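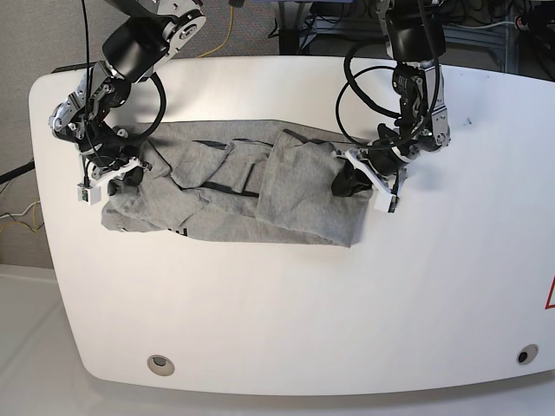 Grey garment, apparently a T-shirt, on the white table, held at both ends.

From: Hacer Akyol
To: Historic Road Racing list
Date: 3/2/26
Subject: Re: Route and entry arrangements for the Lerik Hill Circuit commemoration

Dear members,

I write on behalf of the organising group in reply to the message from Jerome Umali, which is quoted in part below. Several members have written privately on the same points, and it seemed best to answer them together.

> Jerome Umali wrote:
>
> I have read the draft regulations with interest and have three
> questions before I commit to bringing the car over.
>
> First, the draft says the run will follow "the original course".
> Which original course? The one used in the first two years went
> through the lower village at Trarkard and back by the mill. The
> later one left the village out altogether. My grandfather's
> notebook gives the lap as 23 miles and mentions the mill twice,
> so I take it he was driving the earlier route.
>
> Second, is the entry limited to cars with a known history at
> Lerik, or may others of the right age apply? I know of two
> owners who would come but whose cars never ran there.
>
> Third, what are spectators going to be allowed to do at the
> Orellana bend? The old photographs show people standing on the
> inside of the corner with nothing between them and the cars. I
> assume that is not intended.

On the first question, Mr Umali is correct that there were two courses, and the wording of the draft will be changed. The run will follow the earlier course as far as public roads still permit. The lane behind the mill was closed when the reservoir was extended, and cars will therefore turn at the crossroads and rejoin the old line at the foot of the hill. The lap is shorter than the one in the notebook as a result. We would be most grateful for a copy of the pages that mention the mill. The only printed account we hold was written by a newspaper correspondent who appears to have spent the race in the hotel, and it is of little help on matters of distance.

Members may be interested to know that the course was altered after complaints from the village. The residents had been told that the road would be shut from dawn until noon. In the second year the start was delayed by fog, the last cars were still running in the middle of the afternoon, and the carrier could not get through to the station. The parish minutes record the matter at some length, together with a claim for 8 hens, which was paid.

On the second question, priority will be given to cars which can be shown to have run at Lerik, whether in the races or in the trials held the August before the first of them. After that, places will be offered to cars of a suitable age and type. The permit allows for 93 cars in all, including course vehicles. An owner without a connection to the circuit is welcome to apply, and should write "general entry" at the top of the form. Replicas will be considered for the static display only.

Proof of history need not be elaborate. A period photograph in which the registration or race number can be read, a page from a log book or a dated letter will all be accepted. Please send copies and keep the originals at home.

On the third question, there will be no spectators on the inside of the Orellana bend. The bank on the outside will be open, and a rope line will be set back from its edge. Admission to the bank is limited to 300 people by wristband, issued at the Jarkow field from seven in the morning. The footpath from the field is steep and becomes slippery after rain – stout shoes are advised. Those who would find it difficult may watch from the churchyard wall, where seating will be provided.

There are two further matters which Mr Umali did not raise.

Scrutineering will take place on the afternoon before the run, in the yard of the old coaching inn. Brakes, steering and fuel lines will be inspected. Drivers who cannot arrive in time must tell us in advance, as no inspections will be carried out on the morning itself.

Period dress is encouraged for drivers and passengers but is not compulsory. Loose scarves may not be worn in chain-driven cars. This rule was in the draft and has been queried by more than one member. It will remain.

The revised regulations will be circulated to this list once the county has confirmed the hours of closure. Entry forms already received do not need to be sent again. Questions about trailers and overnight parking should be addressed to me directly and not to the list.

Yours faithfully,

Hacer Akyol
Entries Secretary
Lerik Hill Circuit Commemoration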